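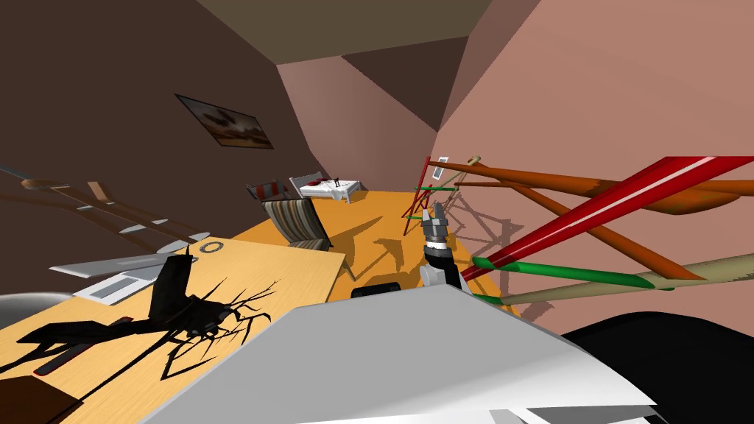

*Orange floor, pinkish wall, brown wall.*

December, a little after six in the morning

I couldn't sleep, so I got up and fed the sourdough, which has been sulking in its jar ever since the heating went funny. I gave it 50 grams of rye and the last of the good white flour, and put it up on the shelf over the stove where Tomo keeps his radio.

Adjoa Amegashie wrote from Illinholm (such a long, lovely letter!) and she is baking too, a big round loaf every other morning, with caraway in it. She wants my recipe for the date bread I learned when we lived in Abu Hammour, and I've been through two drawers looking for the card. I remember 320 grams of flour and an awful lot of cardamom, but the dates escape me. Was it 115 grams, or was that the butter?
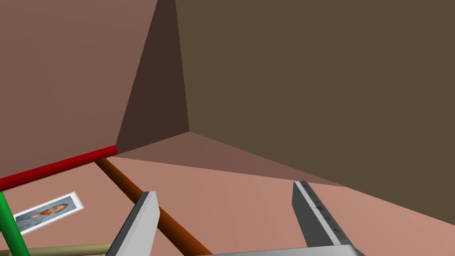
## Later, with tea

Found the card, tucked inside the Plendance catalog of all places. It was the butter! The dates come to over two cups, chopped small and soaked in black tea, so I've put some to soak now and will write to Adjoa while they plump up. Tomo wants walnuts in his half.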